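Clearing the table

Share 12 Comments 2

Clearing the table is the household task of removing dishes, food remains and condiments from a table after a meal. It usually comes before washing up and wiping down, and is often given to children as a first chore.

Order of work

Food waste is normally dealt with first. Peel, crusts and bones are collected on one plate or taken straight to a caddy. Sauce bottles and salt are returned to the cupboard or fridge. Plates are then scraped and stacked by size, with cups carried separately by the handle or base.

In a 2000 household survey from Grultosbridge, 40 per cent of homes left condiments on the table between meals. The Rusten canteen handbook advises against this where the table is also used for work.

Items commonly left behind

Fruit skins are easily missed, as they are often put down beside the plate. Bottles may be laid across used plates to save a trip, although they can roll off when the plate is lifted.

A plate with a red item shaped like a ketchup bottle lying across it, and a yellow object like a banana peel on the white tabletop 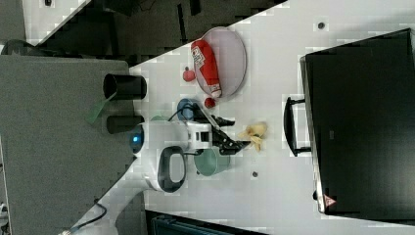
Wiping down

Crumbs are swept into the hand or a cloth before any water is used. White tabletops show tea and sauce marks quickly and are wiped with a damp cloth and a little washing-up liquid.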